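18 May 2025
By Precious Mabuza

Call for Participants: Teleoperation Demonstrations for Laboratory Handling Tasks

Kindance invites applications from adults who wish to take part in a paid program of remote demonstration work. Participants will guide a pair of simulated robot arms through short laboratory handling tasks. The recorded demonstrations will be used to train a learning system that is being developed jointly with Filtalik, our software partner. The program will be held at our Pruswood office and will open in September.

Background

The learning system improves by studying complete examples of a task carried out by people. Scripted motions have served us well for early testing, but they do not show how a person corrects a poor grasp or changes course partway through a movement. The present round is intended to supply that kind of example. All work will be done in simulation, and no participant will handle chemicals, glassware or powered equipment.

What participants will do

Each participant will be seated at a workstation and will use two hand controllers, one for each arm. A session consists of a set of assigned tasks, each beginning from a different starting arrangement. Typical tasks include picking up an instrument from the work surface, passing it from one arm to the other, and returning it to a rack. Participants will be asked to mark each attempt as complete or incomplete and to add a short written remark where an attempt went wrong. Incomplete attempts are kept and are paid at the same rate as complete ones.

Sessions last two hours, including a rest period. Participants are expected to attend five sessions, the first of which is given over to training and practice. Attempts made during the first session will not be added to the collection unless the participant agrees to this in writing.

Who may apply

We are seeking 34 participants. Applicants must be at least 18 years of age, must be able to read written instructions in English, and must have comfortable use of both hands for the length of a session. Vision may be corrected with glasses or contact lenses. Applicants who are prone to motion sickness should note that the display is an ordinary flat screen and that no headset is worn.

No background in robotics is required. Some places will be held for people who have worked in a teaching, clinical or research laboratory and who are used to handling pipettes. Please state any such experience in your application, along with the length of time for which you did the work.

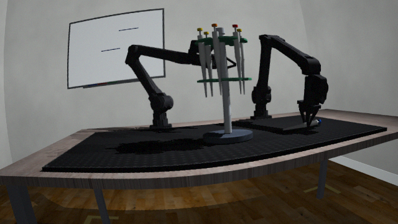 The pipette tasks form the largest part of the collection. They ask for patience more than speed, and no time limit is applied to a single attempt. Participants may reset a task at any point by pressing the left pedal. A supervisor will be in the room throughout.

Payment and data

Participants will receive $35 for each hour attended, including the training session, paid by bank transfer after the final visit. Controller movements, simulated views and written remarks will be recorded under a participant code. Faces and voices will not be recorded. A participant may withdraw at any time and will be paid for all hours attended up to that point.

How to apply

Please send a letter of no more than one page, stating your availability on weekdays and evenings, to the Demonstration Program, Kindance, Okeke Building, Room 181, Pruswood. Letters may also be left at the front desk during office hours. Applicants who need an adjusted chair, a different controller or any other change to the workstation are asked to mention this in their letter so that it can be arranged before the first session. All applicants will receive a written reply.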